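When I ask Dzintra Strazds how the Irkix club got through its spring project, she laughs and pours us both more tea. "Slowly," she says, "and with a great deal of tape!"

The club had 4 students in April, all of them new to programming, and they wanted a robot hand that could reach across a table and come to rest where they told it to (a modest wish, you might think, until you try it). Khang Hứa wrote most of the motion code. "I had the thumb on the wrong side in my head for two weeks," he tells me, quite cheerfully. "Everything I typed came out as a mirror."

They kept a notebook of every try, and by June 2020 it ran to 98 pages, with a good many crossed out and a few that Dzintra would like to frame.
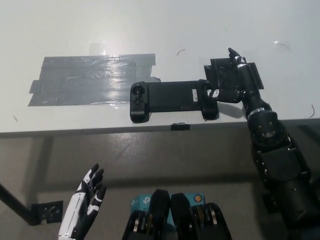
Yến Kim thought the notebook had taught them more than the code did, and she wished they had started it on the first evening. Dzintra nods at this. "Next year we begin with the pencils," she says, and goes off to find the page with the wrist settings.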